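7. When the jaws jam, drift or let go

Last revised 24/04/2026. Applies to the Taketti hand gripper with the two-bar linkage, on any Nustus recording build from 5 up.

I wrote this section after a bad session in which one gripper stopped opening all the way and went on recording as if everything was fine. We lost 93 recordings to it, and Junaid Orakzai got a nasty blood blister out of the same fault. So please read the cautions, even if you're only here for the zero check!

7.1 What the fault looks like

It starts small. You let go of the trigger and the jaws come most of the way back, then stop. You squeeze again and they go fine. A few grasps later one arm is lagging behind the other — you feel it as a little notch in the trigger more than you see it. Then comes a grasp where the fingers stay shut on whatever you picked up, and your first instinct is to reach in with your other hand and pull the thing free.

Don't do that. That's how Junaid got hurt. The spring is still loaded while the linkage is hung up, and when it lets go, it lets go all at once. The bars move like scissors, and the gap between them is wide enough to take the side of a finger.

The cause on our unit was a pivot that had worked loose and let one bar lean over against its neighbor. Every squeeze polished a small step into the plastic until the bar would catch on it. Crumbs and salt made it worse. I've since seen the same notch on a second gripper that had never been near food, so I'd call the loose pivot the real problem and the crumbs a helper.

You'll also hear people call it "drift," and that's the other half of the story. If the jaws don't come back to full open, the software's idea of open is wrong, and every width it writes down after that is wrong too. The Nustus screen shows you a nice steady number the whole time. It doesn't know.

CAUTION: Keep bare fingers out of the linkage whenever the trigger is connected. That goes for the slots between the bars too, not only the gap between the pads.

CAUTION: A gripper that sticks once gets set down. No "one more take."

7.2 Getting a stuck gripper open

1. Stop recording. Leave the file alone for now, you'll label it in 7.5.

2. Lower the gripper until whatever it's holding is resting on something. If it's a cup with anything in it, get a second person to steady the cup from below, hands well under the pads.

3. Take your finger off the trigger completely. Wait a moment. Quite often it'll relax by itself and the item just drops out.

4. If it hasn't moved, slide the trigger lock forward until it clicks. You'll need to press harder than you'd think, and on the older handles it clicks twice (the second one is the one you want).

5. Work the wooden wedge from the kit in between the pads, thin end first, and turn it. Don't use a screwdriver. I've done it, and I put a gouge in a pad that ruined every thin grasp after that.

6. With the jaws open and the lock still on, lift the item away.

7. Look at both arms from straight on. At rest they should match, both angled out the same amount, with a clear space between the pads. Bars parallel, nothing leaning, every pivot sitting flat.

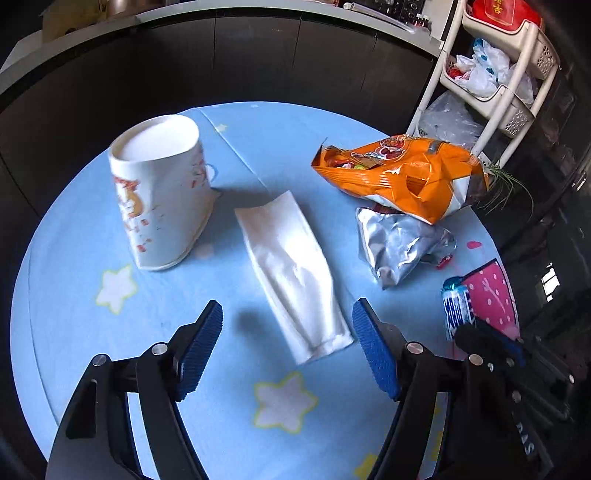 7.3 Checking and tightening the pivots

You need the 2 mm driver, a cotton swab, the soft brush and the paint pen. Trigger lock on, battery out. Andri Kaufmann likes to do this with the gripper clamped in a vise lined with cloth, and I just lay it on my knee. Either works.

1. Brush out both arms, going in through the slots from the back. Tip the gripper over and tap it. You'll be surprised what comes out.

2. Put the driver on each pivot screw in turn and see if it moves before you put any real force on it. A good one doesn't budge. A bad one gives a little with almost nothing behind it.

3. Snug up any that moved. Snug means the bar still swings under its own weight when you tip the handle. If it doesn't swing, you've gone too far, so back it off a hair.

4. Wipe the swab along the inside edge of each bar. If it snags, you've got a step in the plastic, and that bar has to be replaced. Don't file it. Gladys Lozano tried filing one for me and it lasted 12 grasps before it caught in a new place.

5. Draw a paint line across each screw head and onto the bar. From then on you only have to look for broken lines.

NOTE: I don't use thread locker here anymore. It crept into the joint on one unit and gave us the very sticking we were trying to fix. The spare pivots from Farías come with a nylon patch already on them, and those have held up well.

NOTE: Clean the pads while you're in there. Damp cloth, no alcohol. Oil from a chip bag is enough to make a foil wrapper slide, and then you'll be chasing a grip problem that's really a dirty pad.

7.4 Resetting zero and testing on thin stuff

A gripper that's been stuck has a bad zero until you prove otherwise. So battery back in, lock off, and go to the jaw page in Nustus.

1. Let the jaws open fully with your finger off the trigger. Press Set Open.

2. Squeeze until the pads touch with nothing between them. Hold it there, press Set Closed, and keep holding until the beep.

3. Open and close five times at a normal speed. The two end numbers should come back the same every time. If they wander at all, go back to 7.3 — you've missed a pivot, and it's usually one of the upper ones.

4. Now close on something very thin. A bit of wrapper or a single sheet of paper is good. Closing on thin material is where the fault hides best, since the difference between "shut on nothing" and "shut on a sliver" is tiny, and a lazy arm will eat the whole difference.

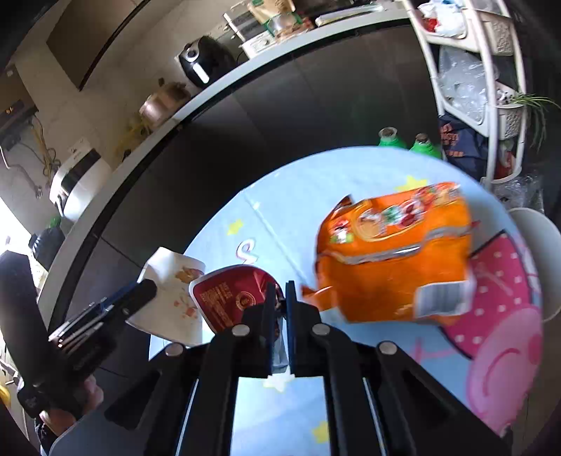
If the reading on the thin piece is the same as your closed number, don't pass the unit. I know it's tempting, because the gripper will feel completely normal in your hand by this stage. Ours felt normal too. Ketsara Phromma was the one who spotted it, looking at the width plot afterward and asking why we'd supposedly picked up a packet with the jaws fully shut. There were 137 takes in that batch and I'd checked the first handful and called it a day.

Do the thin test with the gripper pointing down and again with it pointing level. A loose pivot can behave in one direction and misbehave in the other, and I've only ever caught it pointing level.

5. Last one is the hang test. Pick up a bag by a corner, lift it clear of the floor, tilt it, and hold it still while you watch the width number. Use a light, crinkly snack bag and do it over a soft mat or a rug. Nothing glass, nothing open. The number should settle and stay put. If it creeps down, either the bag is crushing further (give it a second, bags do that) or the pads are sliding. Set the bag down, wipe the pads, and try again on the same corner.
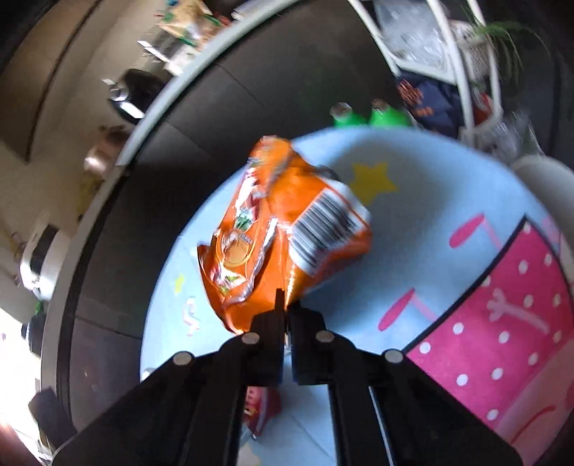

Fig. 7-3. Hang test with a snack bag pinched at its bottom corner.

If the bag drops during the hang test, let it drop! Don't grab for it with the other hand. When you lunge, your trigger hand squeezes, and your free hand arrives at the linkage right as it closes. With two people working side by side, keep your gripper out of the other person's space too. I've seen two sets of arms hook each other, and both people pulled.

7.5 What to do with the recordings

Don't delete anything. Not even the ones you're sure are junk.

Find the last take where you know the open number was right. The easiest way is to scroll back through the resting moments between grasps and look for the first time the width doesn't return to its usual value. Tag everything from there to the end of the session as JAW SUSPECT. The video is generally still usable and only the width track is off, so someone may be able to do something with it later.

Then write in the log:

- gripper number (it's under the handle, not on the arm)
- which arm, left or right as you hold it
- first suspect take
- whether it stuck shut, stuck part open, or only lagged
- what you were holding
- any injury, including small ones

On that last line, I mean it. Junaid's blister didn't go in the log until the next morning, and in between, someone else at Minthorpe picked up the same gripper and used it for an hour.

7.6 Before each session from now on

Look at the paint lines. Let the jaws open and check that the arms match. Do the thin test once, pointing level. Wipe the pads if the last person didn't. If the red tag is on the handle, leave the unit on the shelf, even if it seems fine to you. The tag comes off only after somebody has gone through 7.3 and 7.4 and signed for it.

Replacement bars are sold as matched pairs, so change both sides of the arm together. Ambros Fankhauser keeps the spares and the wedges. If you break a wedge, tell him, they're easy to make and he'd much sooner cut a new one than find you using a screwdriver.

Removing and fitting the bars is covered in section 8.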